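4.2 What people said about white walls

I went into this part of the study thinking paint color would be a side issue. We had mailed 500 surveys to renters in the Coseva and Gamov buildings, mostly to ask about noise and heating, and I tacked on one question about the walls at the last minute (my co-authors rolled their eyes a little). Well, 71 percent of the people who wrote back had something to say about it, and a lot of them wrote in the margins!

The word that kept coming up was "flat." Matte white hides dents nicely, but on a gray afternoon it can drift toward pale gray, and a soft shadow is all the detail you get.

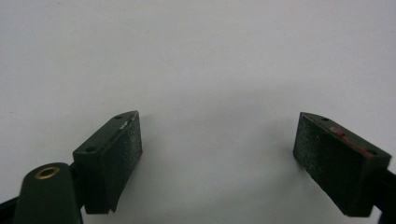 Figure 3. A matte white surface in even light, with a faint shadow.

One Gamov renter wrote back that flat was fine with her, that she'd had yellow walls for years and couldn't sleep, and would we please leave the white alone. I like that answer a lot, and it nudged me to split the comments by room. Bedrooms did much better than kitchens. The Sperling building, which we added in October, leaned the same way, though its kitchens get more sun and I wouldn't push the comparison very far.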